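流しの前で学ぶ ロボットハンド講座の半年

放課後の四時半を過ぎると、生徒たちは校舎の裏手にある実習棟へ移っていく。Urthorpe工科学院の課外クラブ「Bhardwajゼミ」の活動場所は、一階の奥にある台所つきの部屋である。名前にゼミとついているが単位は出ない。入りたい者が入り、続けたい者が続ける。いまの在籍は15人で、そのうち半分ほどが機械科、残りは電気科と情報科、それに食品科の生徒がまじっている。

今年度の課題は「食器を扱う」に決まった。皿を持ち上げる、鉢の向きを変える、水切りの上に立てる。人間なら何も考えずにやる作業を、手の形をした装置にやらせる。競技会の規定に合わせたもので、春から準備を始め、11月の校内発表を経て、1月の地区大会Vellbridge杯に出る。

Vellbridge杯の規定は細かい。使う食器の直径と重さの範囲、作業台の高さ、審判が置き直しを認める条件まで書かれている。冊子を最初に読んだとき、生徒たちは採点表の欄にばかり目がいったという。顧問の方針で、最初の四週間はロボットに触らせず、規定を読んで自分の手で同じ作業をすることにあてた。皿を一枚取って立てるまでに、どの指がいつ動き、手首がどちらへ傾くか。それをノートに書き出す。親指の動きを書き忘れる生徒が多かった。

ノートの書き方にも決まりがある。左のページに見たこと、右のページに考えたことを書く。混ぜて書くと、あとで読み返したときに何が起きたのか分からなくなる。昨年度の先輩が残したノートには、右のページばかり埋まったものが何冊かあり、新入生はまずそれを読まされる。

部屋に入って最初にやるのは、手の点検である。指を一本ずつ曲げ伸ばしし、関節に引っかかりがないかを確かめる。
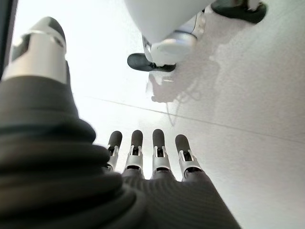
点検表は26項目ある。指先のパッドの汚れ、関節の金具のゆるみ、配線の遊び、手首の原点合わせ。初めのうちは全部終えるのに一時間近くかかり、動かす時間がほとんど残らなかった。夏休みに入るころには二人一組で二十分を切るようになった。片方が読み上げ、もう片方が触って答える。黙って一人でやると必ずどこかを飛ばす、というのが機械科の二年生の言い分で、この組み方は生徒のほうから出てきた。

クラブの時間割は単純である。点検のあと、その日に試す動作を一つだけ決める。二つ決めた日はたいてい両方とも中途半端に終わるので、一つに絞る。動作は黒板に一文で書く。「鉢のふちに触れる前に止まる」「皿の面に対して指をそろえる」といった書き方で、「うまくつかむ」のような文は消される。書いた文をもとに、情報科の生徒が動作の順番を組み、機械科の生徒が指の開きと手首の角度を見る。食品科の生徒は食器の担当で、置き方と洗い方に口を出す。

食品科の生徒が入ったのは今年度が初めてだった。きっかけは食器選びである。最初に用意したのは白い磁器の皿で、白い天板の上に置くと境目が見えにくく、位置の読み取りがなかなか安定しなかった。調理実習でふだん使っている生成り色の皿と鉢に替えたらどうか、と言ったのが食品科の一年生で、そのまま部に残った。水切りの桟に皿を立てるとき、どの桟にかければ倒れにくいかも、この生徒がいちばんよく知っている。
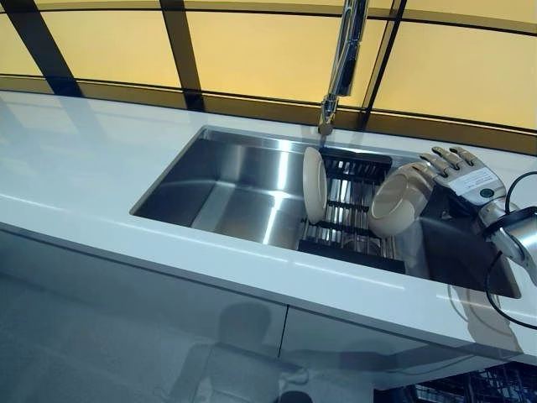 食器に指を近づける動作は、この課題のなかで最も時間がかかったところである。ふちの手前で速度を落とすと、今度は全体の時間が規定を超える。落とさなければ、触れた拍子に鉢が回ってしまう。生徒たちは速度を下げ始める位置を少しずつ変えて記録を取り、夏の終わりまでに461回分がたまった。失敗した回も消していない。失敗の欄には「回った」「滑った」「届かない」「早すぎる」の四つの印があり、どれにも当てはまらないときは文で書く。文で書かれた回のほうが、あとで役に立つことが多かったそうだ。

記録を表にまとめてみると、夕方の遅い時間に失敗が固まっていた。疲れのせいだろうという意見と、光のせいだという意見に分かれた。この部屋は流しの奥の壁が黄色く光るパネルになっている。外が暗くなるにつれてパネルの色が天板や流しの金属に強く映り、カメラの見え方も変わるのではないか、というのが電気科の生徒の考えだった。そこで同じ動作を、昼休みと夕方の両方で一週間続けてみた。差は出たものの、思ったほど大きくはなかった。結局、疲れと光のどちらが主な原因かは決められないまま、夕方の活動を三十分早く切り上げることになった。顧問はこの結論を書き直させず、「原因は未定」と記した報告をそのまま校内発表に出させた。

費用の話もしておく。手と腕は学校の備品で、消耗品は部費でまかなう。いちばん減るのは指先のパッドと、配線を束ねる帯である。地元の部品店Grunentが端数の部品を安く分けてくれるので、月に一度、当番が自転車で受け取りに行く。食器は割れる前提で買ってあるが、今年度に割れたのは鉢が三つで、そのうち一つは片づけのときに人が落とした。

手先の形を替えて比べる作業も、秋から始めた。指が多ければ器用に動くが、調整する箇所も増える。指が二つの手先なら調整は楽で、平たいものをはさむ動作には向いている。そのかわり鉢の向きを変えるような動作は苦手である。生徒の意見は割れていて、大会にどちらを出すかは、この取材の時点でまだ決まっていなかった。部長は、同じ動作を両方でやってみて記録の枚数がそろうまで決めないと話していた。

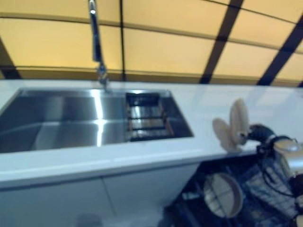 流しの横に伸びる二本指の手先。指先は平たい丸形

二本指のほうを推しているのは、おもに一年生である。点検が短く済み、動かせる回数が増えるのが理由だという。二年生は、春からためた記録の大半が多指の手のものだと言って譲らない。話し合いは毎回、黒板の前で立ったまま行われる。座ると長くなるからだそうで、椅子は壁ぎわに寄せてある。

卒業後の進路はさまざまで、昨年度の部員のうち、ロボットに関わる仕事や学科に進んだのは4人だった。ほかは建築や看護、調理の道に進んでいる。顧問はそれを特に気にしていない。書いた文のとおりに動かし、動かなかったら何が起きたかを書く。半年のあいだに教えているのはほとんどそれだけだという。

六時になると片づけが始まる。電源を落とし、食器を洗って拭き、棚に戻す。流しのまわりの水気も拭き取る。最後に点検表の裏へ、次の回に試すことを一文で書いておく。取材した日に書かれていたのは「皿を立てたあと、手をまっすぐ引く」だった。

Bhardwajゼミの校内発表は11月、実習棟一階で行われる。見学は在校生の家族に限らず、近隣の中学生も受け付けている。上履きを持参のこと。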